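Start > Karriere > Ausschreibungen > Technik und Beschaffung

Aktuelles Projekte Karriere Kontakt

Seite drucken | Per E-Mail empfehlen

Sachbearbeitung Gerätebeschaffung Robotik (m/w/d), Standort Osholm

Trostell besetzt eine Stelle in der Investitionsplanung. Gegenstand ist die Ausstattung weiterer Arbeitsplätze mit zweiarmigen Systemen für Küchentätigkeiten im Vorhaben Kitside.
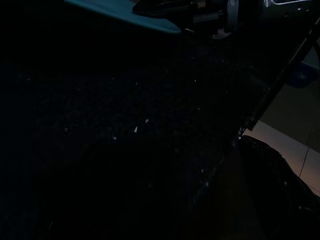
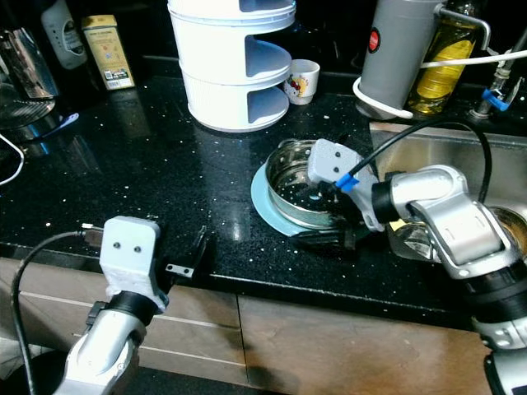
Zu den Aufgaben gehören Bedarfsermittlung, Angebotsvergleich und Fortschreibung des Gerätebudgets. Für Verschleißteile ist ein eigener Ansatz zu führen — Greiferfinger, Gehäuse, Kabel. Die hellgrauen Greifergehäuse an beiden Armen stammen aus dem 3D-Druck und werden je Arm kalkuliert, die schwarzen Finger als gesonderte Position. Der Ersatzteilkatalog umfasst derzeit 142 Positionen.

Vorausgesetzt werden eine kaufmännische oder technische Ausbildung, 3 Jahre Praxis im Einkauf und sicheres Lesen von Datenblättern. Kenntnisse im Vergaberecht sind von Vorteil. Beschäftigungsumfang: 60 Prozent, Beginn im April.

Fachliche Auskünfte erteilt Lleucu Rosser, Fragen zum Verfahren beantwortet Verna Park. Bewerbungen bitte als eine PDF-Datei unter Angabe der Kennziffer 772.

Seite drucken | Per E-Mail empfehlen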